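Wonari : l'atelier de Zesalholm reprend ses séances sur les objets simples

L'atelier municipal de Zesalholm a rouvert ses portes le 2023-10-23, après des travaux d'aménagement conduits par l'association Wonari. Le programme d'automne porte sur la manipulation de pièces de bois et l'usage du carton comme appui.
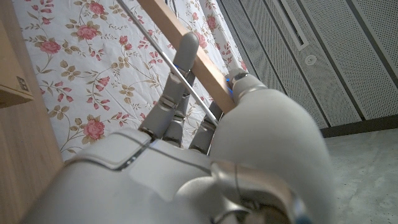

Quelle est la durée d'une séance ?
Chaque séance dure 64 minutes, temps de rangement compris.

Les inscriptions sont reçues à l'accueil du site Kerslake jusqu'à la fin du mois de novembre. L'association a enregistré 1291 demandes pour l'ensemble de ses activités, contre presque 1612 l'année précédente.

Le règlement intérieur prévoit que les tissus, notamment les cotonnades et les toiles à motif floral, soient dépliés et vérifiés avant chaque cycle. 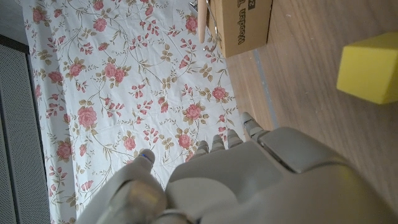

Les pièces tachées ou déchirées sont remises au dépôt de Viltora, qui en assure le remplacement.

Le premier exercice consiste à poser une baguette de bois en biais contre un carton fermé, puis à la reprendre sans déplacer celui-ci.

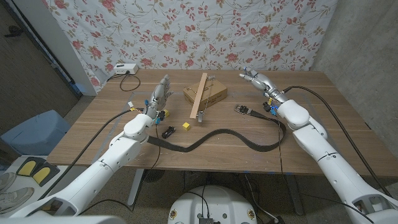
Le deuxième exercice, ouvert aux groupes déjà inscrits, fait appel à une planche plus longue. Les tables restent en place entre deux séances et les petits objets sont regroupés en fin de journée.

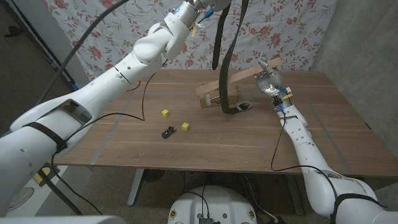

Modalités d'accès

L'entrée s'effectue par la cour. La salle peut accueillir 66 personnes. Les groupes sont priés de se présenter à l'accueil avant le début de la séance.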